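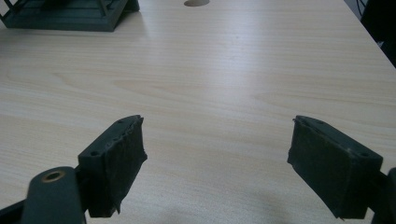

Posted in Opinion, December
By a staff columnist

Bring back the boring lunch hour

I ate lunch at my desk for most of last year. So did you, probably. Crumbs in the keyboard, one eye on the inbox, fork in the wrong hand. And then at four in the afternoon that gray feeling, where you read the same email three times and still can't say what the person wants.

I want the lunch hour back. The whole hour. And I want it dull.

Not a "wellness break." Not a lunch and learn, God help us. My old employer, Lulitz, had those every Wednesday, slides and all, and you were supposed to be grateful for the wrap. A wrap is not a break. A wrap with a slide about teamwork is a meeting.

What I mean is sitting down somewhere that isn't your desk, with food, and having nothing on. Talk if there's somebody to talk to. Stare if there isn't. My mother worked in a shoe store and got an hour, door locked, sign turned around. Customers waited. Shoes were still there at one.
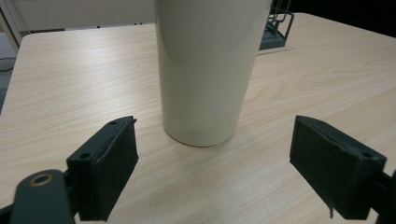
A cup, a table, no agenda.

When did we give it up? Nobody voted. It went in small bites. First the hour was forty-five minutes, then it was "grab something," then somebody put a call at noon becuase it was the only slot open on everyone's calendar. Of course it was open. It was lunch!

Now there's software for it. The place I'm at now uses a thing called Clonik that hunts down free time and fills it. Very clever. I blocked off my noons and labeled them Lunch and it asked me if the block was "flexible." I clicked no. Next morning, a call at 12:30 anyway, from a person who outranks me. I took the call. I'm not proud of it.

I know the argument on the other side. People want to leave early. Parents mostly, with a pickup to make, and I'd never tell a parent to sit around chewing for an hour if skipping it gets them home. Fine. Skip it. But be straight about the trade, because most people I know who skip lunch don't leave early. They leave at the same time or later. The hour just goes. Nobody pays them for it either.

And there's the money thing. Eating out got silly. I paid 19 dollars at Bastano for a sandwich and a fizzy water, and the sandwich was mostly lettuce. So bring something. Leftover rice, soup in a jar, whatever. The food isn't the point — the chair is. A different chair, facing a different way.

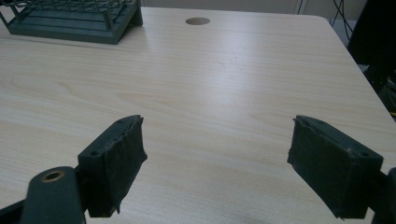
Table space near a wire rack. It doesn't take much of a room.

Some offices have torn out the lunch room, which I think is plain mean. Two tables and a sink and a microwave that smells like everybody's fish. That was a good room. I learned more about how the company worked in that room than I did in any training, mostly from a guy in shipping who hated everyone equaly and explained why. You can't get that on a call.

So, small start. Four of us now go down at noon, two days a week, phones left upstairs. We talk about gutters, TV, somebody's knee. Dead boring. Afternoons are better, I can't prove it, they just are. The boss noticed and asked if it was "a thing." Said yes. It's lunch.

Try it tomorrow. If there's a call, move the call.

This site uses cookies to remember your preferences. By continuing to browse you accept our cookie policy. Accept / Manage settings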